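Keeping a Play Kitchen Complete: Notes from a Toy Library

The toy library at Samarakoon lends play kitchens as sets. A set goes out in a lidded crate and comes back after two weeks, and the person who runs the lending desk spends most of the working day checking what is in the crates. Interviewed at the sorting table between returns, she kept to procedure.

"People assume the large items are the problem," she said. "Stoves and sinks come back. We lose food."

The library holds 60 kitchen sets, bought from two suppliers, Estemau and Branitz. Their pieces are stored together. Each crate has a contents card fixed inside the lid, and the card is checked at the table before anything is washed. A typical card lists 12 pieces of food, along with cups, plates and one or two larger vessels. Real kitchenware is allowed in a set if it is light, has no sharp edge and can go through the dishwasher.

"A colander is the best thing you can put in," she said. "It holds all the food, it drains, and a child can carry it with two hands. The only drawback is cleaning. Modeling dough sets in the slots. We soak it for an hour and use a bottle brush from the outside in."

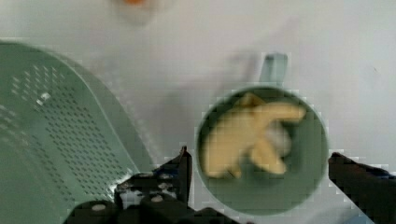
Mugs are the first place to look for missing food, according to Pindar, and anything with a handle gets turned upside down before it is marked empty. The same check applies to kettles and lidded pans. It was added to the written procedure in March and has cut the number of replacement orders.

The woman at the desk agreed with the rule but considered it incomplete. "You also have to look under the flaps of the crate. Flat pieces slide down there, fried eggs mainly."

Color matching is the other part of the job. The library tries to keep cups and vessels in one set within a narrow range, so that a wrong piece stands out at a glance. Greens are the hardest. "Two greens can pass under the ceiling lights and fail at the window. I sort them by the window."

Pieces with no crate go into a holding bin for 5 weeks and are then released as spares. The full inventory, kitchens included, runs to 4,000 items. She would like the contents cards reprinted with outlines of each piece, at actual size, and has asked for a quote.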